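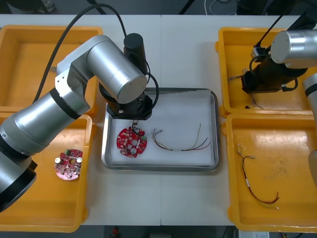 Menaka Karunaratne replied that for boards like these she would not go to wider jaws at all, she would go to softer pads first. A round board with a hole in the center gives you very few safe places to hold, and if the jaw is wide you only have more chance to press on a component.

gwmaeng wrote:
Thank you Menaka. I understand the argument, but I do not fully agree. With the narrow silver fingers we hold the board well when it is centered. When it is a little rotated in the tray, the fingers come down beside a cutout and the board tilts at the moment of lifting. Soft pads will not repair this, I think. The contact is still too short.

To repeat the setup for people who did not read page 2: two arms on one table, plastic trays at the sides, metal tray in the middle with white paper inside. Boards and wire harnesses are mixed in the same job. I am trying to find out if one pair of fingers can do both, or if I must give each arm its own pair and accept it.

tray_liner wrote:
Give each arm its own pair. I spent 3 months looking for the universal finger and I have a drawer full of them now.

menaka_k wrote:
A question about the tilt. Do you close at full speed? On our Costache controller the default closing profile is very fast in the last millimeters, and a light board jumps before the force limit reacts. We changed to slow closing for the last 2 mm and most of the tilt was gone. Same fingers.

gwmaeng wrote:
I use the Iltell controller, and there the slow zone is a fixed percent of the stroke. I can make it longer but then the whole cycle is longer. I will try it tonight and write the result.

oldservo wrote:
I have to disagree with menaka_k on the pads. Soft pads are fine for boards, but wires sink into them. You open the gripper and the wire stays with one finger for a moment, and then it drops in a different place than you wanted. For harness work I would take hard, flat and tapered, and nothing else.

menaka_k wrote:
Oldservo, this depends on the pad very much. With silicone yes, I had the same. With the thin rubber from Wamley I did not see it in the harness test. But I only tried 14 picks with each, so please do not take it as proof.

oldservo wrote:
14 picks is not a test, it is a coffee break.

menaka_k wrote:
I said it is not proof. You are welcome to make a longer one.

gwmaeng wrote:
Please, both are useful for me. I copy my notes for the harness part, because the forum does not let me attach the log.

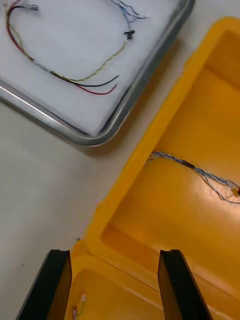
Wamley, September

Fingers: black, flat, tapered at the tip. Camera: the small one at the wrist.

The short cable in the small compartment of the yellow box is the difficult one. The connector is white and easy for the camera, but the divider wall is near, and the right finger must come down without touching it. In the big compartment there is enough room for any finger I own.

Wire detection: red and black on white lining, no problem. Green and yellow-green on yellow plastic, very poor. I changed the exposure 5 times and stopped. Next I try a plain white sheet under the cable.

Closing: slow zone set longer, as Menaka proposed. It is better on the board. On wires I see no difference.

Gun-woo Maeng

tray_liner wrote:
The color problem is the tray, I would not spend one more hour on exposure. Buy gray ones.

gwmaeng wrote:
The trays are decided by the other department. I can only put something inside.

fk_bench wrote:
Has anyone here used the Fostisard wrist camera for this? The sales page says it handles thin wires, but every sample picture is a thick black cable on a white table. I would like to see it with twisted pairs before I ask for money.

oldservo wrote:
I had it on loan. Sharp enough, but the housing is bulky and it hit the wall of the bin before the fingers arrived. Check your clearance first.

menaka_k wrote:
Gun-woo, for the short cable, can you rotate the wrist so that both fingers go down along the divider and not across it? Then the thickness of the finger matters more than the opening.

gwmaeng wrote:
I can, but then I hold the connector on its long sides and it must be turned again before placing. Maybe it is still faster than what I do now. I will measure both ways with the same cable.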